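Right hand gripper dropping tracking at the table station, looking for ideas

Posted in: Rigs, Grippers and Fixtures

kulsoom_d

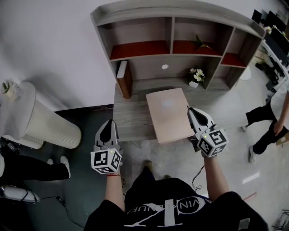
Hi all, I look after the tabletop station at our place and I've got one pair of hand-held grippers that's driving me up the wall. The left one tracks beautifully all day. The right one is fine for 15 minutes or so of wiping and board-moving, then the pose starts jumping sideways, and by the time we've done 20 takes I'm binning half of them. Green light stays on the whole time so it isn't losing power. Marker cubes were reprinted in June, same printer for both. I've redone the calibration twice and swapped the finger pads. What would you check next?

khokhar_n
Cable. It's always the cable. Is yours hanging free off the back of the grip? If there's no strain relief the connector wears a bit oval and you get dropped packets every time the wrist turns over. The power pins hang on longer than the data ones, so the light tells you nothing.

urov_bench
Disagree with khokhar. A bad cable gives you gaps. She's describing a pose that jumps, and to me that's the cube. Grab it between two fingers and see if it rocks at the base. Ours had a hairline crack in the mount that you couldn't see until it was flexed.

kulsoom_d
Just had a go at it and there's no rock that I can feel, though I'm hardly gentle with the thing! Cable does hang free, yes. Both of them do, and the left one doesn't misbehave, so I'd sort of ruled it out.

sobia.malik
What are you picking up? We had a glossy board that threw a reflection off the overhead lights and the tracking hated it at certain angles. Went over to a matte one and the colour looked dull as dishwater but the jumps stopped.

kulsoom_d
Pale pink board, a bit shiny, now you mention it. I'll see if there's a dull one in the cupboard.

khokhar_n
The board would upset both hands though, wouldn't it? Swap the two cables over before you go buying anything. Takes two minutes. If the fault moves to the left, you've got your answer and I'll accept apologies in the form of a flat white.

urov_bench
Fair test, I'll give you that. While you've got it apart, look at the four little screws under the cube. Ours are M2 and they back out from all the squeezing. I put a dab of the purple threadlocker on (NOT the red, ask me how I know) and do them again every 6 weeks.

kulsoom_d
Righto, update. Swapped cables, ran another 20 takes, and the fault stayed on the right. Sorry khokhar. Then I pulled the cube and two of the screws were barely finger tight. I couldn't feel it rocking because the finger pad housing was holding it snug until things warmed up, or that's my theory anyway. Nipped them up with threadlocker, recalibrated, and I'm at take 158 with three bad ones, all of them me fumbling the board.

khokhar_n
Glad it's sorted. Still put some strain relief on those cables. A velcro tie to the forearm will do.

sobia.malik
I'd still change the board.

urov_bench
Leave the board alone, it's working! Check those screws again next week but.

kulsoom_d
Will do. Got a bag of velcro ties on order, and the Mostell pair is up on the bench next. That one won't close all the way, so expect another thread.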